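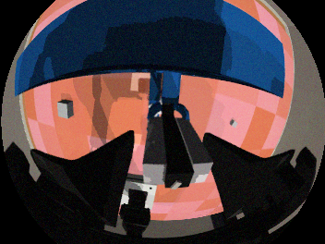

Progress report to the Valico Fund: Dumholm orchard and hedgerow restoration

Last updated: 2024-12-26

Dear Sibel Dağdelen,

Thank you again for your patience over the autumn report, which I know reached you later than either of us would have liked. I am glad to say there is a good deal more to tell you this time, and most of it is cheerful.

When I last wrote we had cleared the brambles from the lower orchard and were waiting for the ground to soften. It softened rather too well. The rain came in off the estuary for the best part of a fortnight, and the gateway by the Pirer lane turned into a pudding that would have swallowed the trailer whole. We held off with the heavy work and went up to the old trees on the bank instead, and I think they were the better for the extra attention. Kittipong Onsri led the pruning there and has been wonderfully patient with those of us who want to cut everything at once. He would have us stand under a tree for a good ten minutes before anybody was allowed to touch a saw, and I have caught myself doing the same at home with the plum.

We now have 49 fruit trees surveyed and labelled, mostly cooking apples, with a few pears that are well past their best but still worth keeping for the woodpeckers. Four of the apples we can't put a name to. Fruit from those has gone off to be looked at, and I shall pass on whatever comes back, although I gather the queue is a long one at this time of year.
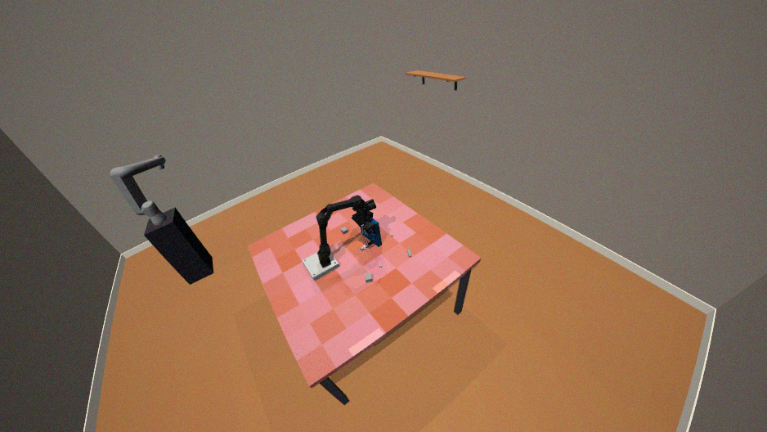 The hedge has been the larger job by far. Your grant paid for 1,000 bare-root whips from the Chuensuk nursery, chiefly hawthorn and blackthorn, with hazel, field maple and a little spindle mixed in. So far 900 are in the ground along the northern boundary, double-staggered and guarded. The rest are heeled in behind the shed and will go in during January, once the bottom corner has drained. The rabbits have been at a short stretch near the stile where the guards had blown off, and we have gone back along there with longer canes.

The spending is where we expected it to be, with one exception. The mulch cost more than our quotation from the spring, as the first supplier stopped delivering out this way. We have met the difference by borrowing a post driver for the fencing instead of hiring one, so I am not asking you for anything further – only for your agreement to move 18 pounds between the two headings, which I'm told has to be done in writing however small the sum.
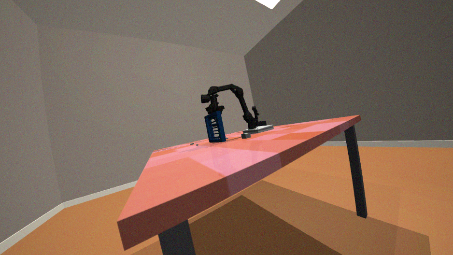

The salmon-pink table and its dark legs, from a low angle.

After the last of the whips, we mean to turn to the pond end of the orchard, where two big limbs came down in the November wind. We would like to leave the larger one lying for the beetles and the hedgehogs, if you have no objection, and cut up the other to edge the path. Grafting wood from the unnamed apples will be taken while the trees are still dormant, and Kittipong has offered to show a small group how to do it.

You would be very welcome to come and see the hedge for yourself, though at present it does look like a long row of plastic tubes. Do bring wellingtons, and please use the top gate until the lane dries out.

With warm thanks from all of us at Dumholm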